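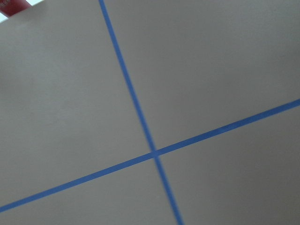

Perguntas frequentes: robôs para tarefas domésticas e de oficina

Motevum – página atualizada em 2 de março de 2026

As perguntas que se seguem chegam-nos por correio eletrónico e nas visitas à oficina. Para assuntos de encomendas e assistência, consulte a página Contactos.

Um robô já consegue arrumar a casa sozinho?

Não. Há tarefas isoladas que um braço faz bem quando a bancada está preparada: pegar num copo, passar um pano, pôr peças numa caixa. Uma casa inteira, com portas, crianças e objetos fora do sítio, continua fora do alcance do que vendemos e do que testamos.

Que tarefas testam neste momento?

Limpar uma superfície plana, dobrar panos de cozinha, separar talheres e passar peças pequenas de um tabuleiro para outro. As duas primeiras interessam sobretudo a quem nos escreve de casa. As outras vêm de oficinas e de cozinhas de restaurante.

Para que serve a fita azul na mesa?

Divide o tampo em zonas. Duas tiras cruzadas dão quatro zonas, e cada ensaio indica em qual delas o objeto começa e em qual deve acabar. Usamos fita de pintor por ser fácil de retirar e voltar a colar.

A fita tem de ficar perfeitamente direita?

Não. Uma tira colada à mão chega para os nossos ensaios, desde que não mude de lugar a meio de uma série. Se descolar, a série recomeça.

Qual é a taxa de sucesso?

Depende da tarefa. Em fevereiro, a passagem de peças entre zonas correu bem em 83 % das tentativas. Dobrar panos ficou nos 33 %, com um único tipo de pano. Contamos como falha qualquer tentativa em que uma pessoa teve de intervir, mesmo que fosse só para endireitar o objeto.

Estes números valem para a minha cozinha?

Não os use assim. Foram obtidos numa mesa lisa, sem mais nada em cima além do necessário para a tarefa. Um tampo brilhante, um fio de torradeira ou uma toalha com padrão baixam os resultados, por vezes muito.

O robô trabalha mais depressa do que uma pessoa?

Nas tarefas desta lista, não. A vantagem, quando existe, está em repetir o mesmo movimento durante horas. Numa oficina isso pode compensar – numa casa, raramente.

É preciso alguém por perto?

Sim, sempre. O braço para quando encontra resistência, mas não distingue um copo de vidro de um de plástico e não sabe o que fazer com um líquido entornado.

Posso enviar uma tarefa para ensaio?

Pode. Descreva-a em poucas linhas e indique as medidas da superfície, os objetos usados e o que considera um bom resultado. Os pedidos são lidos por Karlijn Hoekstra. Não aceitamos tarefas com facas, fogo ou produtos corrosivos.

O que é o Grarow?

É o nosso programa de ensaios em oficinas de clientes. Tem duas oficinas inscritas e as vagas deste ano estão preenchidas. Domnica Mocanu mantém a lista de espera.

Quando haverá um modelo para uso doméstico?

Não temos data. Se isso mudar, a informação aparece primeiro nesta página.

Vendem o braço sem o software?

Sim, a empresas. O prazo de entrega e as condições de garantia constam da proposta.

Não encontrou a sua pergunta? Escreva-nos através do formulário e escolha o assunto «Ensaios».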